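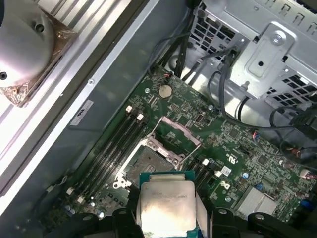

The processor in the gripper, just below the open socket.

Print this page | E-mail this page

When the Gripper Slips: Pictures from the Drurness Cell
Posted 08/03/2018 by Peninah Kirui

In our workshop at Drurness we take used desktop computers apart and build them again with a robot arm. The cell had done 2,372 processor placements when it made its first serious mistake. The arm released a chip too early, one corner fell on the contact pins, and 6 of them were bent. The board could not be repaired. I put these notes with the gallery so that our colleagues at Imhof, who will start the same work in September, can avoid this fault.

About the picture: the load plate must be fully lifted, as it is here, before the arm comes near. The pins in the socket are very small, and even a light touch from the side can bend them. The memory slots are also empty at this step. We fill them later.

What went wrong: the log of the controller showed that the grip force became lower during the last part of the movement. The Onard software read this as "part is seated" and gave the command to open the fingers. In fact the pads on the fingers were worn. We had changed them after 3,000 cycles in the older cell, and we believed the same interval was good here. It was too long.

What we do now: the pads are changed every 539 cycles. The arm also stops above the socket and waits for a person to confirm. This makes the work slower, and some of us do not like it, but we have not lost another board.

If you saw a similar fault with your gripper, please write to me.

14 shares | 3 comments

Recent galleries
Brundo conveyor: the emergency stop that did not stop
Cable routing at Imhof
Old fingers, new fingers: pads after one year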